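Bemlow Record Cleaner, User Manual
Section 4: Cleaning a 12-inch record

Before you start

Read this section to the end before the first cleaning. The times given are for vinyl records only. Shellac records need another fluid and a shorter time, see Section 6.

You need:
- the Bemlow unit, assembled as in Section 3
- Volleck cleaning fluid, or the fluid that came in the box
- distilled water, 800 ml
- the drying rack
- one clean microfiber cloth

CAUTION: Do not use tap water. It leaves lime in the groove, and the lime can be heard as a light crackle.

CAUTION: Do not use fluid with alcohol on shellac, lacquer or flexi discs. It will destroy them.

4.1 Preparing the bath

1. Put the unit on a flat and stable surface. Check that the drain valve is closed. The handle must point to the left.
2. Pour the distilled water into the bath.
3. Add one cap of cleaning fluid. More fluid does not clean better, and it is harder to rinse away.
4. Turn the shaft by hand one time and check that the brushes touch the water on both sides.

Note: If foam comes up to the upper line, you have added too much fluid. Empty the bath and begin again from step 2.

4.2 Mounting the record

1. Take the record from the sleeve by the edge and the label. Do not touch the playing surface.
2. Remove loose dust with a dry brush. If you skip this, the dust goes into the bath and the bath must be changed earlier.
3. Place one label protector on each side. The rubber ring must lie flat on the label all the way round.
4. Tighten the knob until you feel resistance, then a quarter turn more.
5. Lower the shaft into the two holders.
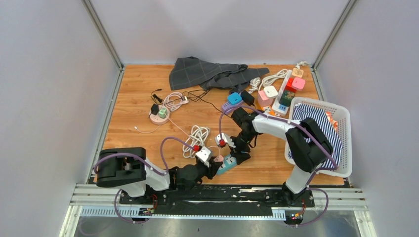 Some older pressings have a label that is a little larger than the protector. In this case use the wide rings from the Flondska accessory set. Water which gets under the ring will make a stain on the label, and the stain does not go away.

For thick records (180 grams and more) remove the thin spacer from the shaft before mounting.

4.3 Washing

1. Turn the selector to WASH and press START. The shaft makes one turn forward and then one turn back.
2. Let the program run for 3 minutes. The unit stops by itself.
3. For very dirty records, run the program a second time. Do not run it more than two times in a row, the motor must cool down.

CAUTION: Keep fingers, hair and cloth away from the shaft when it turns.

4.4 Drying

1. Lift the shaft and let the water drip off over the bath.
2. Loosen the knob, hold the record by the edge and put it in the rack.
3. Leave it until both sides are completely dry. Do not use a hair dryer.
4. Dry the label protectors with the cloth before the next record.

Put the dry record in a new inner sleeve. An old paper sleeve will bring the dust back.

4.5 Changing the water

Change the water after 80 records, or earlier if it looks gray. Open the drain valve slowly and hold a container under it. Wipe the bath with a soft cloth. The brushes can be ordered as the Vávra brush pair, part 340.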